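From the Nitdale Toy and Games Library, December 2019

Well, friends, the big table finally has its new top, and I can't tell you how pleased we are. Those of you who came by in March will remember the old surface – scratched, a bit sticky at one end, and so loud that every dropped block made the baby room jump. Duarte Aguiar spent the better part of two evenings laying the felt and rounding off the corners, and he won't take a cent for it, so please thank him with baked goods.

We've been using it for our sorting game, which the little ones adore. You put out a few things that don't belong together (something to eat, something to cuddle, something to build with), add a tray and a box, and let the children decide what goes where and why. The arguments are wonderful! My own grandson insists that fruit and chicks should share, and I haven't been able to talk him out of it.

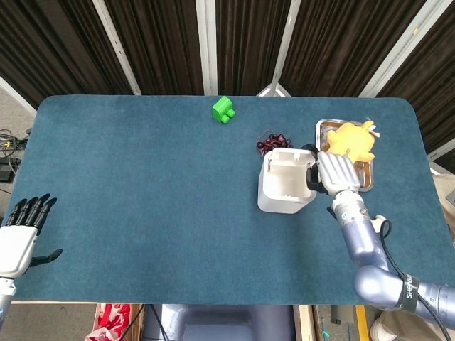
Grapes, a yellow plush toy in its tray, a green block and the white container on the new felt.

If you have a spare tray or a soft toy in good shape, we would love to have it. Ifigeneia Gkikas is keeping the donation box by the front desk, and she tells me we've lent out 311 toys this year, so things do get loved pretty hard. Felt brushes clean with a dry brush, by the way – no sprays, please.

Comments

Marguerite: That teal is gorgeous. Is there any felt left over? I have a card table that needs help.

Tomtom's dad: We played this at home for 90 minutes. Ninety! Thank you.

R. Hsueh: Dropping off two trays next week.

Contact the library desk | © Nitdale Toy and Games Library | Back to top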